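Small printed things: gallery

Home > Collections > Art on cards and boxes

Art on cards and boxes is the part of the Plestden collection that gets the most visitors and the least shelf space. It holds 794 items at present, all of them small enough to sit in the palm of a hand or near enough. They are playing cards, card boxes, matchboxes, gift tags, sweet boxes, bookmarks and the little folded cards that come with flowers. What they have in common is that somebody has put a famous painting on them.

Giorgia Amato started it with a shoebox of museum shop bookmarks. Nele Nijs added her father's matchboxes a few years later, and the two lots were put together when the room at Predville became free. The matchboxes are still kept apart from the rest as they do not like the damp, and the room has some.

How the gallery is arranged

We sort by picture and then by size. Maker and date come after that if we know them, and for a good third of the collection we don't. Sorting by picture means that a sweet box and a playing card can end up side by side, and the differences in printing are easier to see that way. Blues vary the most. A sky that is nearly navy on one card will be closer to turquoise on the next. Yellows tend to go orange with age or brown where there has been glue underneath.

Swirling skies

This is the largest group by a long way. The Starry Night has been printed on more small objects than any other painting we have come across, and we have stopped accepting duplicates unless the printing is different. It suits the size. The swirls still read clearly when they are reduced to a few centimetres, and the blue and yellow hold up on cheap card. Portraits do much worse. Faces smaller than a thumbnail usually lose their eyes.

The pattern is often cropped. Some makers keep the village and the tall dark tree, others take a piece of the sky and use it as an all-over design. We file both under the same heading. Anything that has only borrowed the style goes in the same drawer with a pencil note, to be argued over later.

Flowers

Sunflowers, irises, almond blossom and water lilies. Mostly gift tags and bookmarks, with 9 soap boxes that Nele would like to move to packaging. The soap boxes still smell.

Waves and boats

A smaller group. The best of these came in a single lot from the Tedesco stationery shop when it closed, still in paper bands. We opened one band for display and left the others alone.

Odd sizes

Long thin bookmarks, a round card, and a box in the shape of a book marked Primness on the spine. We have not found out who or what Primness was. If you know, please write.

Handling

Cards are held by the edges. Boxes are lifted from the sides and not by the lid, as the lids come off. Please put each item back on the table face up before picking up the next one. Cotton gloves were tried and given up, the cards slid about in them and two corners got bent.

Anything flat goes into a clear sleeve. Boxes go into trays with a slip of tissue between them. We no longer flatten boxes for storage. It saved a lot of room, but the folds cracked and the ink came away along the creases.

Photographs

The pictures on this site may be used for school work and for talks. For anything in print, please ask first. Colours will look different on your screen, and the blues in particular should not be relied on for matching. We are adding pictures slowly, with the swirling skies first and the flowers to follow in the autumn.

Sending us something

We are glad to have cards and boxes in any condition, including torn ones. Tell us where it came from if you remember, even if it was only a seaside gift shop. Please don't use sticky tape on the item itself. We have enough of the commoner bookmarks. 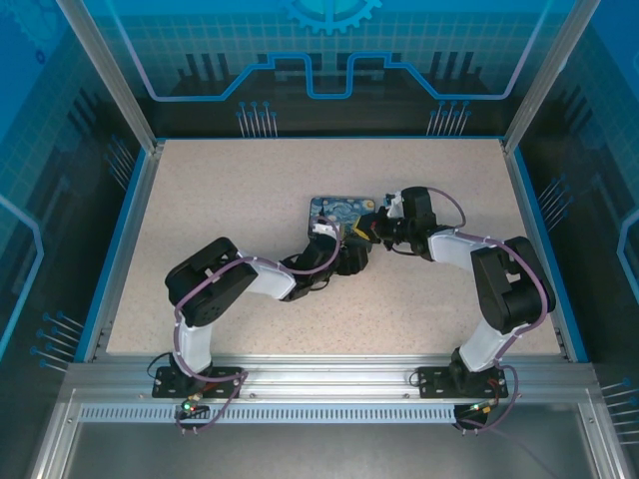
Small items travel well in an ordinary envelope with a piece of stiff card on each side. For boxes, a padded bag is enough if the box has been filled with tissue first. Put your name inside the parcel as well as on the outside, and say whether you would like the item back. Parcels that arrive in July are not opened until the room is in use again in September.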